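4. Setting up your lift-share group

Welcome back! By now you should have your Dutus login and your workplace or village code to hand, so we can get on to the part people tend to enjoy, which is finding somebody to travel with. Do put the kettle on first — it takes a little while, and there's no harm in stopping halfway, as your answers are kept.

1. Open My Journeys and choose New group.
2. Type in where you start and where you finish (Bernby to Skorkesent, say). A street name is plenty, and please leave off your house number.
3. Set the time you like to leave. If you work shifts, tick Changes weekly and fill in the grid that opens.
4. Enter the number of spare seats in your car, leaving out your own. If you don't drive, enter 0 and you'll be listed as a passenger.
5. Press Save, then Find matches.

Note: matches are looked for within 500 metres of your route. You can widen this under Settings if you live out in the lanes, as plenty of us do!
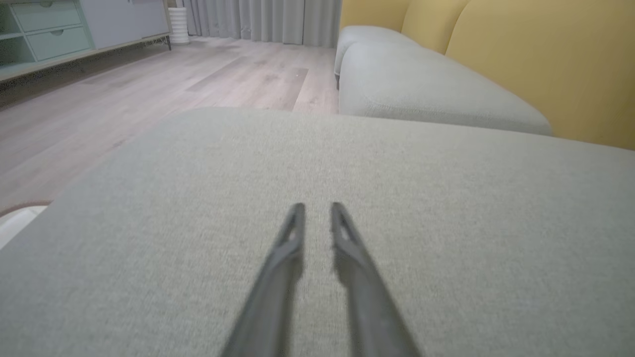 Once your matches appear, send each person a short hello before you agree to anything. Yolandi Mahlangu, who looks after the Worku group, likes to suggest a first meeting at the bus station café, and it's a lovely way to find out who wants the radio on and who would sooner doze.

6. Press Invite beside each name you'd like to add.
7. When they accept, agree a pick-up point and pin it to the map.

Caution: never pin a pick-up point on a bus stop or a bend. Buses on route 52 need the full length of the bay.

Caution: fuel shares must cover costs only. Taking a profit may affect your motor insurance, so have a word with your insurer if you're unsure.

Your first shared trip will show in the mileage log the next morning. If it doesn't, see section 7.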